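Work surface notes, 27/02/2018

The bare tabletop was too hard for small parts and too slick for cloth, so I put a foam board over it. I bought two grades from Dirnau. The denser one stayed. The softer one kept a dent wherever anything heavier than 800 g stood overnight, and went back.

Marking the surface is a separate problem. Tape lifts the skin of the foam when it is removed, and marker is permanent. Pencil is adequate: the few faint lines on the board do not get in the way of folding or laying out fabric. Scuffs are cosmetic and I leave them alone. 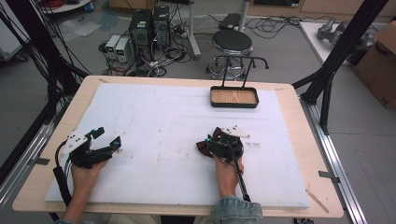 Tray height took longer to settle. Takumi Furukawa wanted it flush with the table, which meant cutting the foam. I prefer a tray with a rim, kept near a far corner, and the black-rimmed one on its thin metal stand does the job without using much of the board. Its footprint is small enough to shift by hand when a larger piece of cloth has to be spread.
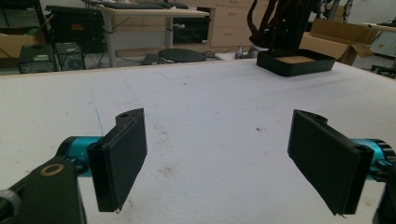

White surface, with the wood strip along the far edge.

Replacement interval is still open. I will wipe it down with soapy water first and see what remains.

Recent posts
Felt or cork under a vise
Merano drawer runners, refitted
Sorting 603 screws
Shelf depth: 35 cm is enough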